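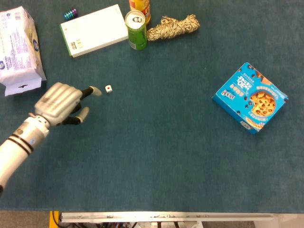 *Henia hand on the felt table, index finger extended toward a die.*

## Bench notes: the Henia hand, first evaluation period

Friday, August 23, 2019

The Plivex lab has had the Henia five-axis package on loan since May. The package consists of the hand, a wrist adapter, a controller box and a one-year service plan from Umali, the distributor. Hafiz Rahman ran the mechanical checks and Jonalyn Fajardo wrote the test scripts. A full report is on the shared drive. What follows is the short form for members who have asked whether to budget for one.

**Mounting.** The wrist adapter fits our arm without modification. The bolt torque given in the printed manual differs from the one in the PDF; Umali confirmed that the PDF is correct. Cable routing is left to the customer. Ours runs under the table and needed a longer lead than the one supplied.

**Small objects.** A die is the hardest item in our tabletop set. The approach is palm-down with the index finger leading, and the thumb closes from below. Over 1,141 logged attempts with the die, the hand completed a pick and a placement in more than 900. Most failures were contact failures: the fingertip touched the die before the thumb was in position and pushed it along the felt. Slowing the last part of the approach helped. Changing the grip force did not.

**Larger objects.** Cans and cartons gave little trouble. Rope is a different matter. The controller reports a closed grip on a coiled hank whether it holds the whole bundle or one strand, and the script has to check by lifting. Soft plastic packages show the same fault to a lesser degree. Henia lists a firmware change for this but has not given a release date.

**Software.** The Wodwood driver works with the controller and is what we used throughout. Henia's own driver installs cleanly but drops its connection if the host machine sleeps. Calibration takes 95 seconds from a cold start and must be repeated after every power cycle. There is no way to store the result.

**Service.** We opened 2 tickets with Umali. The torque question was answered the same day. The other concerned a stiff thumb joint, and the hand went back to the depot for a replacement part. It was returned with a test sheet but without the mounting bolts.

**Recommendation.** Suitable for groups working mainly with rigid objects who already have an arm and someone to maintain scripts. Groups working with rope, cloth or bags should wait for the firmware change. The service plan is worth taking for the first year.

Bench time can be booked through Jonalyn. Bring your own objects and a script that runs under the Wodwood driver.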